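Vutley Fan Club – Minutes of the April Meeting
By Azadeh Nikzad, April
48 shares | 2 comments

The meeting started at 7 p.m. The minutes of the last meeting were read and accepted with one correction: the reunion episode of Prarnamska was shown in two parts and not in three.

1. Finale viewing night. It was agreed to watch the finale of Prarnamska together at the Lolell café. The room takes 74 people. Members may bring one guest each – names to be sent to the secretary.

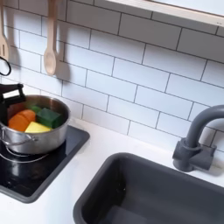

2. Spoilers. Two members complained that the name of the winner was posted in our group before the episode ended. It was decided that no results are posted until the next morning.

3. Petition. The petition to bring Hosseinzadeh back as host has 175 signatures. The goal stays at 1000. A. Nikzad will write to the producers again.

The meeting closed at 8:40 p.m.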